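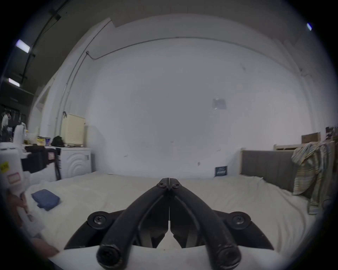
Where we are with the radio series, 21st November

Hi from all of us at Trurnora Community Radio! You asked for a short update on the Cestico grant, so I'm writing it between edits (my tea has gone cold twice already).

The big news is that 20 of the 22 interviews are recorded. The last two are with tenants out on the Mamani side of town, and both had to move their slots after the bus route changed. I've rebooked them for later in November and I'm pretty hopeful — they were keen on the phone.

Editing is slower than I'd like. The school lunch episode ran way over, and I cut a whole section on kitchen staffing that I still miss. The one on water bills is my favorite so far, and it drew 93 voicemails, plenty of them cross, which is just what we want from a call-in show!
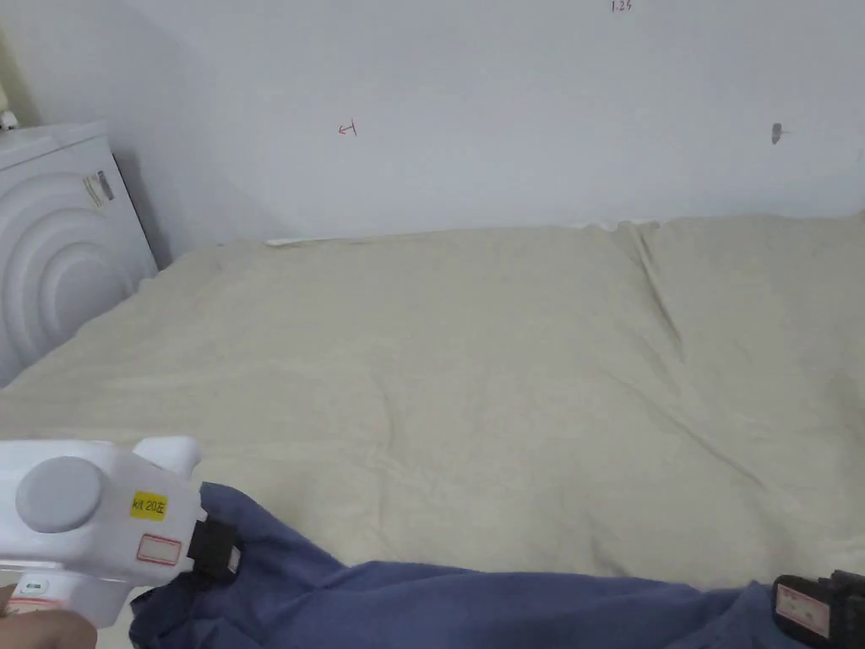
Navy cloth on the bed, with the gripper holding one end.

On money, we've spent $3045 so far, mostly on studio time and transcripts. The Sketus recorder needed a new battery door and I put that under repairs, so please shout if you'd like it somewhere else in the budget.

Still to do: the Spanish versions, the episode notes, and a decent theme tune (the current one sounds like a dentist's waiting room). I'll send rough cuts of the first three episodes with my next report.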